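About Us
Home / About / Our story

Hello, and welcome to Triltotley! I'm Liliana, and I run this little cookery school with my friend Rajkumari Lodhi. We teach ordinary home cooking to ordinary people, mostly in the evenings, with the odd long Saturday-style session when enough of you ask for one (you usually do).

We started in March in the back half of the old Sandhu bakery on Arnier Lane, with two hobs, a borrowed fridge and a radiator that clanked all the way through my first talk on white sauce. Six people came. Four of them signed up again, and one of those, Shivam Vishwakarma, now teaches our bread evenings, so I must have done something right!

Rajkumari looks after anything with spices in it. She learned from her aunties and cooks without scales, which drove me up the wall until I tasted her dal. I do the pasta, the soups and the puddings, and I weigh everything.

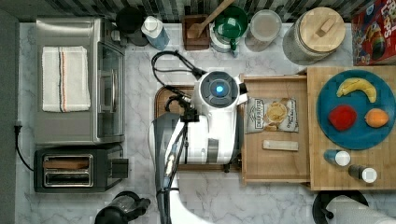
Fruit on the blue plate, chopping board on the worktop.

Classes are small, up to 13 people, and you cook your own dish from start to finish and take it home with you (bring a tub with a lid, please – foil does not survive the number 22 bus). A single evening is £60 with all the ingredients. You don't need to know anything before you come. We've had students who had never peeled an onion and a retired ship's cook who showed me a much better way of boning a chicken.

Shanti Saxena answers the phone and the emails, and she's the one to talk to about allergies, gift vouchers or swapping your date. She's in most mornings. If you get the machine, leave a message and speak slowly, it's a terrible line.

We also do a free lunch club for pensioners over in Skikden. Ashok Bajpai drives the van and chooses the music, and I've given up arguing about the music.

Come and say hello before you book if you like. The side door is the one we use, and the kettle's generally on.

Liliana Piras
Triltotley Cookery School

Classes | Gift vouchers | Lunch club | Contact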